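Hultside Civic Talks: progress report to the Dunstan Fund
2021-05-27

Dear friends at the fund,

Thank you again for your patience with us over a long winter. Since November we have put out 30 episodes on how town government works, and the one on zoning appeals brought in more mail than all the others together.

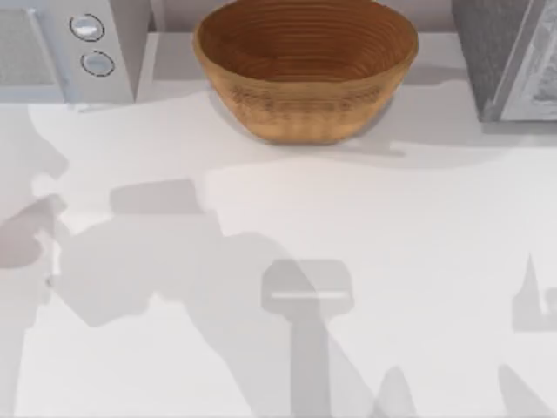
Ebony Sheehan has kept up the monthly call-in hour as well – she has a real gift for getting shy callers to ask what they want to know about the county budget. We logged 179 questions, and she answered most of them on air.

The Bustau series on redistricting is running late, I'm afraid, with 4 interviews still to edit.
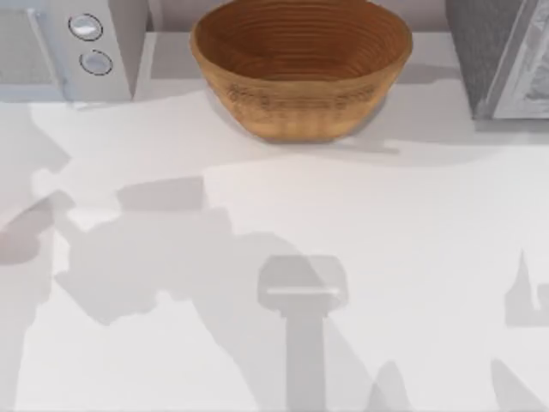 Spending on it stands at $2,722, mostly transcripts, and we don't expect to need more before the fall. If you'd like to sit in on a taping, please do write to us, and we'll save you a chair!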